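Road Surfaces and Markings: Handout 4
Agnes Urquhart, November

Bring this sheet to the Jutthorpe session along with your Buchanan tables. We start at the kerb and work inwards.

1. Lane lines
Dashed lines divide lanes running over the same carriageway. They take most of the tyre wear, so they fade first. On the survey form, score each one as clear, faded or lost. A line you can only make out from one direction counts as faded.

2. Edge lines
A solid edge line shows where the carriageway stops and the shoulder begins. It is crossed less often and usually outlasts the dashes. Record the two separately, even on a short length.

3. Surface
Note colour, patches and dust. Dust lowers the contrast of white paint, and a line can score badly when the paint itself is sound. Sweep a test patch before you score. The worked length in the Jutthorpe notes is 40 metres, taken in 14 readings.

4. Verge
Write down what borders the shoulder: soil, gravel, grass or shrubs. Loose material can spread on to the paving, especially on bends.

On the bend below, the white edge line is still clear, while the lane dashes have almost gone into the reddish-brown surface. Sandy soil and gravel lie along the right-hand side.

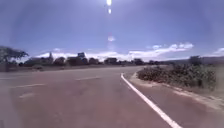 5. For next time
Fill in one form for a road near you. Sketch the markings on the back and allow 20 minutes.

Last updated: November

Related handouts
Handout 3: Kerbs and Drains
Handout 5: Junction Markings
Reading the Buchanan Tables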